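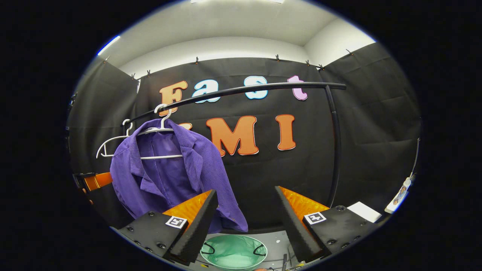
首页　服务范围　价格　常见问题　网点　联系我们

常见问题：灯芯绒及绒面织物的洗护与存放

Carnon 洗护中心技术组　更新日期：2022年4月4日

一、灯芯绒可以水洗吗？

取决于纤维成分和里衬结构。纯棉灯芯绒，无里衬，洗标允许水洗的，可用冷水或30℃以下温水翻面洗涤，选择轻柔程序。带粘合衬、垫肩或全里的外套一律按洗标执行；洗标缺失时，我中心按干洗件收件，并在收件单上注明“无洗标”。

二、深色灯芯绒为什么容易掉色？

绒条由割断的纬纱形成，纱线端头外露，表面浮色多于平纹织物。紫、酒红、藏青等深色品种首次洗涤应单独进行。送洗前可自行测试：取白棉布蘸水，在内侧缝份处按压十秒，白布明显着色的，请在交件时告知前台。

三、绒毛倒伏能否恢复？

轻度倒伏可以恢复。方法是悬空汽蒸，趁织物尚有湿气时用软毛刷顺绒向轻刷。肘部、臀部等处因长期摩擦造成的绒毛脱落属于磨损，洗护无法复原，只能改善外观。熨斗直接压烫产生的亮痕，视程度可部分消除，收件时不作承诺。

四、在家如何熨烫？

翻至反面，中温，下垫毛巾或同类绒布，蒸汽为主，不施压。领子和驳头部位层数较多，温度应再降一档。正面只可使用挂烫机，喷头与面料保持2厘米距离。

五、绒条的粗细对洗护有影响吗？

有。细条灯芯绒绒毛短，抗倒伏较好，但沾附毛屑后较难清理；粗条绒毛长，手感厚，烘干时易出现条向不齐。两类均不建议使用高温滚筒烘干，缩率主要在这一环节产生。

六、外套应当挂放还是叠放？

灯芯绒外套宜挂放，衣架宽度与肩宽相当，肩端不应超出袖窿线。衣物之间留出间隙，避免绒面相互挤压。裤装可沿裤缝对折后挂放，折叠叠放时上方不要压重物。

七、长期存放前需要做哪些处理？

先清洗，彻底干燥，再套无纺布防尘罩。不要使用干洗返件时的塑料袋长期存放，袋内潮气不易散出。樟脑制品不得直接接触面料。Okton 防尘罩可在各网点购买，尺码分短款与长款。

八、你们如何检测面料的耐磨性能？

工装及批量订单可申请检测。常规项目为平磨试验，灯芯绒面料按3,000次设定，试验后由两名检验员分别对照样卡评级。报告由舒芬小组出具，签发人为方舒芬（Shufen Fang）。个人送洗件不提供此项服务。

九、批量送洗的起订数量是多少？

单批最多可接收400件，超出部分另行排期。剧团服装、校服和酒店制服请提前预约，联系人郭佳慧（Jiahui Guo）。不同颜色请分袋装好，每袋附清单，清单应写明款式、颜色和洗标情况。

十、毛屑和宠物毛发如何去除？

干燥状态下用粘毛滚筒顺绒条方向滚动，不要横向拉扯。粘性过强的胶带会带出绒毛。洗涤时放入细网洗衣袋，且不与毛巾、法兰绒同洗。

十一、纽扣、拉链需要拆下吗？

金属扣和树脂扣一般不拆，洗前以铝箔或保护套包裹。贝壳扣、包布扣及带镶嵌物的装饰扣，建议拆下后由客户自行保管。由我中心拆装的，按粒计费，见价格页。

十二、返件后发现问题怎么办？

请保留吊牌和收件单，勿再次穿着或洗涤，并将衣物送回原收件网点。复检由鲁胜利（Shengli Lu）负责，结论以书面形式答复。Lurkum 网点不设复检台，衣物由该网点转送总部，需另加2个工作日。

十三、能否改动衣长或更换里衬？

改衣业务由 Apaza 工作室承接，我中心代收代送。裁片拼接时须保持绒向一致，否则同一件衣服上会出现色差。需要补料的，请一并提供原面料余料；没有余料的，由工作室先出比色样，客户签字确认后施工。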